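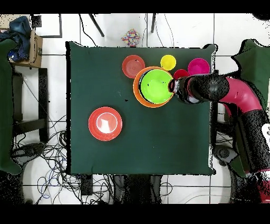 Room check with my comments, May
Room 2, play dishes table

1. Tabletop and cloth: OK. The green cover sits flat and I found no pulled threads.

2. Floor by the table: NEEDS WORK. Cables on the tile again, and I'm forever stepping over them! Please coil and tie them. Box with the blue cloth on it can go to the closet.

3. Plastic dishes: OK. I ran a thumb around every rim (yes, every one) and felt no cracks or sharp spots. The orange bowl is still my favorite.
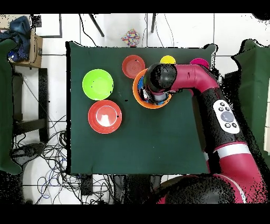 I'd wash the lot before the next group, warm soapy water is plenty.

4. Chair: OK, no wobble.

Checked by Siiri Dambrauskienė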